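How to Clear and Fold the Pile on the Bed (Without Buying Anything)

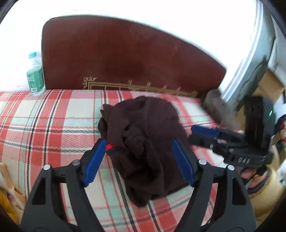 Photo: Saoirse Mulligan

May 7, 2024

I have read a lot of folding advice, and most of it was trying to sell me a basket. The rest came from people who own 4 matching towels and a white duvet. My bed has a plaid sheet on it and, most afternoons, something brown and crumpled in the middle. So this is the method I use, with the parts I no longer believe in taken out.

What you need

A bed with the sheet on it. That's it. You can skip the folding board. I tried a Porik board for most of a September and my shirts looked the same as before, only I had a board to store as well.

Step 1: Clear the bed first

Take off anything that isn't laundry. Water bottles are the main offender at my place. A bottle standing on a mattress is going to go over the minute you start shaking out a towel, cap or no cap, and I don't trust caps. Put it on the floor against the wall.

Soft things go too. Plush toys, spare blankets, the sweater you might wear again. Move them to a chair. If you leave them at the head of the bed they get folded into the pile and you end up putting away a clean stack with yesterday's sweater in it.

Step 2: Pull the sheet flat

People skip this one. You're about to use the sheet as a table, so get the big ridges out. Ten seconds with both hands, center to edges. Don't bother with hospital corners.

A plaid or checked sheet is useful here. The stripes give you straight lines to fold against, and they cost nothing extra. Be a little careful, though - if the sheet has been dragged sideways the stripes bend with it, and so will your fold. Check them against the headboard before you trust them.

Step 3: Undo the lump

Don't fold a lump. I know that sounds obvious, but look at how most people do it: they grab the middle, flap it twice and start folding whatever shape comes out.

Find a corner instead. There is nearly always one hanging out of the side of the heap. Take hold of it, then feel along the edge until you reach the next corner. If there's a knot or a twist in the cloth, work it loose with your fingers while it's still lying down. Lifting it only pulls the twist tighter.

Once you have two corners, stand up, let it hang, and give it one hard shake. I've seen pages that call for five or six. One works for me.

Step 4: Fold it

For a towel or a small blanket:

Lay it down with a long edge along a stripe.
Fold it in half the long way and smooth it once toward the open side.
Fold in half again across the width.
Fold in thirds if your shelf is shallow, in half if it's deep.

For a fleece, lay it face down, bring both sleeves across the back, then fold the bottom up to the collar. Fleece won't hold a crease, whatever the videos promise. Press it with your forearm, put it away, and accept that it will puff up again.

Step 5: Take it out of the room

The stack leaves the bed now. If you set it down on the pillow "for a minute" you'll be sleeping next to it. Sort by where things live, carry one stack at a time, and come back for the next.

About the fancy stuff

The Welura spray that is meant to relax wrinkles in towels: I used a whole bottle, 400 ml of it, and couldn't tell which towels had been sprayed. The Melard shelf dividers do keep stacks upright, but so does a cardboard box with the flaps cut off, and I already had one of those.

If your towels come out of the dryer as one solid ball, the load was too big. Run a smaller one and try again from Step 3.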